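Filed under: Residents' Association > Minutes

Ondgate Residents' Association
Minutes of the meeting held on Wed 3 November

Jeptoo Mabula took the chair. Minutes: Yaowalak Luangrath. The September minutes were agreed with one correction — the drain survey was carried out by MacKinnon, not Edico.

1. Hall floor
The sanding is finished and the bill came to £293. Chairs are to be lifted, not dragged.

2. Spare room
The room will be let to members at the current rate until spring. Bookings go through Yaowalak.

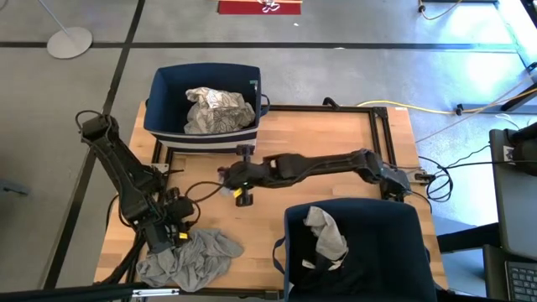

Wooden table with grey cloth, spare room.

3. Parking on Riltitz Lane
The council has replied about the faded lines outside the bakery. Repainting is on its list but has no date. Jeptoo will write again and ask for the corner by the postbox to be done first. Two members asked for a residents' permit scheme. There was no agreement on this and it was held over.

4. Winter coat collection
Coats and blankets can be left at the hall on Saturday mornings. Children's sizes are needed most.

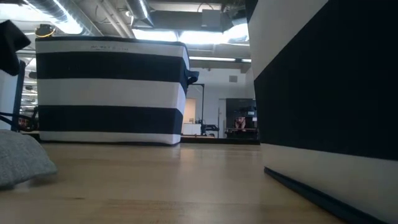 Shoes can't be taken this year. A van has been offered for the delivery, and fuel will be paid from the general fund.

5. Money
Balance £400 after the floor. Hall insurance of £265 is due next month.

6. Any other business
The side gate is sticking again. Jeptoo to look at the hinge.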